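Kususance (robot training method)
Search this wiki Go Advanced
Updated in February by the Brakbridge robotics wiki desk

Kususance is a way of teaching a two-armed robot to do kitchen chores by copying people, and I've been using it long enough to have opinions! The short version: you record the same chore from the wrists and from the head, then train one model on all of it together. The name came from Yokoyama, the project where it started.

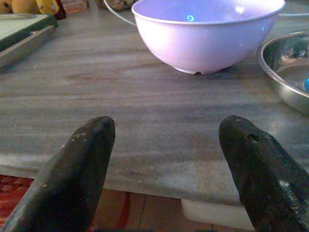
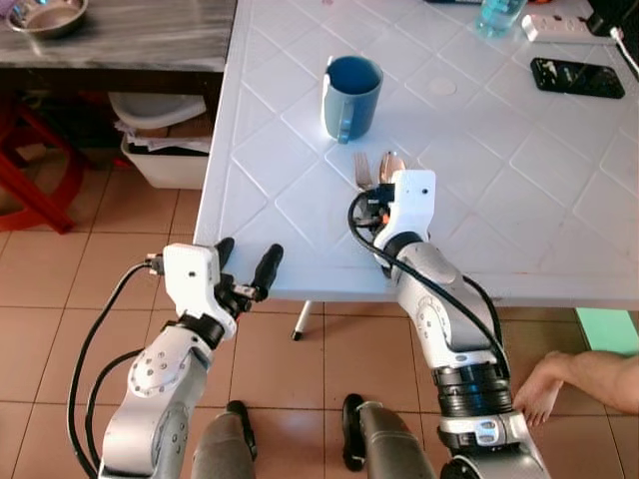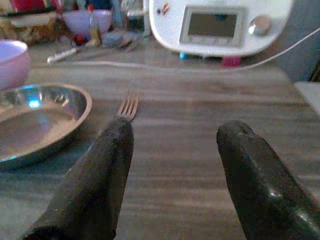
Bowls, forks and counter clutter seen at different moments of one session, with the middle view taken from head height.

How it works

A person guides the arms through a chore, say moving a fork onto a plate, and the system saves the video along with the joint positions. My set for the Skomum test had 800 recordings spread over 5 chores. The head view tells the model where everything is on the table. The wrist views take over for the last bit, when a finger gets right over a utensil and hides half of it (forks are the worst for this, they're so flat).

What sets Kususance apart is the handoff. The model learns for itself how much to trust each view from one moment to the next, so I don't have to pick a switching distance by hand. I tried that once and spent 3 evenings fiddling with it.

Results and limits

On Skomum, my model finished 2 more chores than the head-only version did. Bowls went really well! Shiny steel is still a pain, and I'd love to see someone try it with more lighting changes in the training set.

See also: Skomum, Yokoyama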